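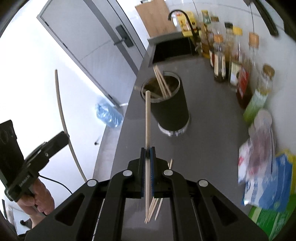 Henrike Vogler wrote, in response to our first report, that she would like to see less about purchasing and more about how the kitchen is kept from one meal to the next. "A counter can be cleared in an afternoon," her note read. "I would want to know where the chopsticks live in November, and whether the person who cooks on the late shift knows it too." The present report has been arranged with that request in mind, and the purchasing section has been shortened accordingly.

Adeleke House Shared Kitchen
Second Progress Report to the Imthorpe Fund
Submitted 11/22/21

Purpose of the grant

The Imthorpe Fund awarded Adeleke House a grant to reorganize the kitchen used by its residents and by the evening meal program. The approved plan covers the storage of utensils and dry goods, the arrangement of the long counter and sink, and written guidance for the people who cook there. Structural work is outside the plan. The counter, sink and tile remain as they were when the house was leased.

Work carried out in this period

The long counter

The grey counter was treated as the first priority. In the earlier layout, utensils, bottles, mail and clean dishes all shared the same surface, and residents reported that they often had to move several things before they could set down a bowl. The new layout assigns the wall side to condiments and the open side to preparation. The sink end is kept for washing, with the light wooden cutting board stored upright against the white tile behind it.

Chopsticks and serving utensils

Wooden chopsticks had been stored flat in a drawer together with ladles and peelers. They are now kept upright in a black cylindrical holder with a metallic rim, which stands on the counter within reach of both the cooking and the serving positions. Residents were asked to return chopsticks to the holder only after they have dried fully on the rack. This point was raised twice at house meetings, as the earlier practice of putting them away damp had led to complaints about odor. Split or rough pieces are to be discarded at the weekly check and replaced from the reserve packs in the pantry.

Ladles, tongs and peelers remain in the drawer, which has been fitted with a divider. Serving spoons have been moved to the dining room. We had proposed a second holder for them on the counter, but the evening cooks preferred to keep that space free.

Condiments

The bottles stand in a row along the white wall. Residents were consulted on whether these should go into a cupboard, and most wished to keep them in view. The agreed arrangement is that shared sauces and oils stay on the counter while personal bottles are labeled with a room number and kept on the pantry shelf. Any product whose label calls for refrigeration after opening goes into the door of the main refrigerator. Duplicate bottles were a recurring problem before the project, and a sheet inside the pantry door now records what is open and what is in reserve.

One matter is unresolved. The evening cooks would like the condiments ordered by frequency of use, and the residents would like them ordered by type. For the present the row is put back in whatever order suits the last person to wipe down the wall, and we have not pressed the question.

Written guidance

A one-page guide was drafted and posted beside the pantry. It covers wiping the counter, drying utensils, oiling the cutting board and emptying the sink strainer. The first draft was considered too long by those who were asked to use it — fairly, in our view — and it was reduced from 2 pages. Translation is being arranged through Utitz Language Services, with delivery expected before the next reporting period.

Expenditure

Total spending in this period was $601. Of this, $276 went to drawer dividers, drying racks and pantry containers, purchased from Carkix Supply. A further $200 was paid for the translation, and the remaining $125 covered cleaning materials, labels and replacement utensils. No funds were moved between budget lines. Receipts are attached to the financial form.

Difficulties

The drying rack first delivered was too deep for the space beside the sink and was exchanged at no charge, although the exchange delayed work on the washing area. Attendance at the second house meeting was low, and the decision on personal bottles was therefore confirmed by a written notice, to which no objections were received.

The weekly check has been less regular than planned. It depends at present on whoever opens the kitchen in the morning, and it was missed on several occasions during the holiday preparations. A signing sheet will be introduced.

Planned for the next period

The pantry shelves will be relabeled once the translated guide is ready, so that the same terms appear in both places. We also intend to replace the lining of the utensil drawer and to review the position of the chopstick holder with the evening cooks, who have asked whether it might stand closer to the dining room door. Henrike Vogler has been invited to attend that review, and proposed dates will be sent to the Fund separately.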